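Tabletop Surfaces and Small Kitchen Ware: Gallery

Dallodon Surfaces, sample room. Page updated Thursday, July 26, 2018.
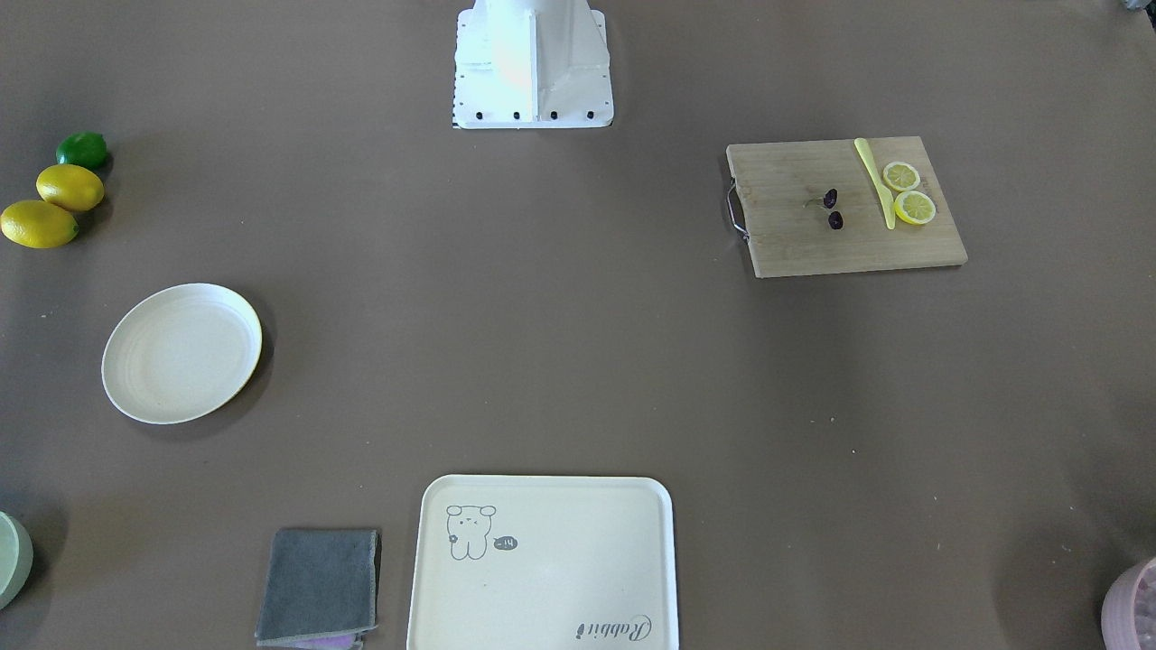 Surface color is the first thing to settle when a worktop is used for food preparation, and most complaints we receive about a finished top concern glare or visible crumbs. Mid-tone tops in the brown and gray range handle both problems better than white or black. They also give enough contrast for small items to be found at a glance. The yellow lemons and the green lime at the left read clearly against the brownish-gray top, and so does the cream plate below them. The pale cutting board on the right is closer in tone to the surface, but its edges remain easy to see. A yellow knife and two lemon slices are on the board.

Notes on the items

Plate. Round and shallow, with a raised rim and faint rings on the inner face. A raised rim is useful for cut citrus, which releases juice for some time after slicing. Flat plates without a rim should be kept for dry food. Cream glazes show tea and turmeric stains sooner than gray ones do. Soak in warm water with baking soda before using anything abrasive.

Cutting board. Light tan, rectangular, vertical grain, with a curved metal handle on one short side. Lift by the handle only when the board is clear. Stand on edge to dry, handle up. Oil both faces in the same session, or the board may cup. Boards from the Bevar list are supplied unoiled and need two coats before first use.

Knife. Yellow plastic. Suitable for soft fruit, lettuce and cake. Plastic blades leave shallower marks on wood than steel does, but they crush thick rind if the edge is worn. Replace when the edge feels smooth to the thumbnail. Do not store next to a burner.

Citrus. Whole lemons and limes keep longest in the refrigerator in a closed bag. Left on a counter they start to dry within days. Cut slices should be covered and used the same day. Wipe up juice promptly on any oiled or waxed surface, as the acid dulls the finish.

Tray and cloth. Both are along the near edge of the top. We recommend this position for any work with wet ingredients: the cloth is within reach, and drips do not cross the whole surface. Wash cloths hot and dry them flat.

Surface data

The brown-gray tone is listed under Dogar, color code 514. Sheet thickness is 13 mm. Maximum length without a joint is 2000 mm. Longer runs are made in 2 pieces with a butt joint, which should not be placed next to a sink.

Clean with dish soap and a soft cloth. Avoid bleach, oven cleaner and scouring pads. Light scratches are less visible if the top is always wiped in one direction.

The Karnon range was withdrawn in June. Offcuts in the three lighter tones can still be requested for matching repairs; state the color code and the size needed.

Screen colors differ from the material. Ask for a sample piece before ordering a full sheet.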